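Lunar corona

A lunar corona is the set of small colored rings that shows up tight around the Moon when thin cloud drifts over it. I've been writing these pages for the Clallen sky group for 17 years and it's still my favorite entry, so forgive me if I run on a bit. The name gets confusing, as the Sun's outer atmosphere is called a corona too, and the two have nothing in common apart from the word (Latin for crown).

How it forms

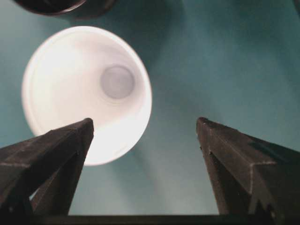 Coronas come from diffraction. Moonlight passes tiny cloud droplets, gets spread out a little by each one, and the spread-out light adds up to rings. Closest to the Moon is a bright patch called the aureole, bluish white in the middle and rusty brown at its edge, and outside it you may get fainter rings in blue, green and red. For the general layout, think of looking down into a white cup: a round gray bottom, a few faint rings on the wall around it, and the rim outside everything. Now add color and put the Moon where the gray bottom is!

Droplet size decides how big the whole thing gets. Small droplets make wide rings and big droplets make narrow ones, so you can watch a corona swell and shrink as different bits of cloud go by. If the droplets are all close to the same size the colors come out clean. If they're a mix, you get the aureole and not much else – pretty enough, but you won't be calling the neighbors.
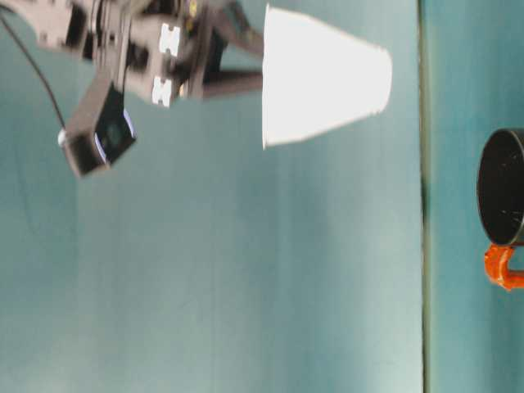
Thin altocumulus is the cloud I'd bet on, with cirrocumulus next. My best one came in May over Esero, at 4 in the morning, with 2 full rings outside the aureole and a third that came and went. It lasted roughly 9 minutes and then the cloud thickened up and that was that.

Telling it from a halo

People mix these up all the time. The common halo is a big ring, 22 degrees out from the Moon, with a lot of dark sky inside it. It's made by ice crystals bending the light. A corona hugs the Moon and is usually only a few degrees across. The colors run the other way too: a halo has red on its inside edge, while each ring of a corona has red on the outside. 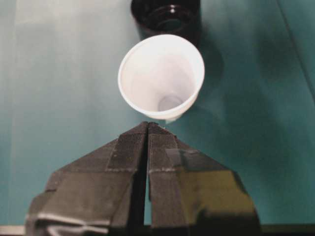

Arturo Guerra wrote in to say that I should mention pollen, and he's right. On dry spring nights out by Clutano he has seen coronas with no cloud at all, slightly stretched top to bottom, with brighter spots on the rings. Pollen grains are very even in size, and many kinds aren't round, so the rings they make can be oval or lumpy. Birch and pine are well known for it.

Seeing one

A bright Moon helps a lot, so try the nights near full. Binoculars bring out the outer rings, though plenty of coronas look fine without them. For photos, keep the exposure short or the aureole turns to a white blob. I learned that one the slow way.

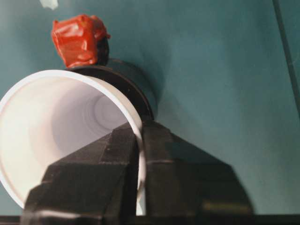

Does the Sun make coronas as well? It makes them often, but the glare hides them and looking straight at it is dangerous, so most people catch them reflected in a still pond or with the Sun blocked behind a roof. Venus and Jupiter can manage small ones too on a good night, usually just the aureole.

See also: glory, iridescent cloud, Bishop's ring.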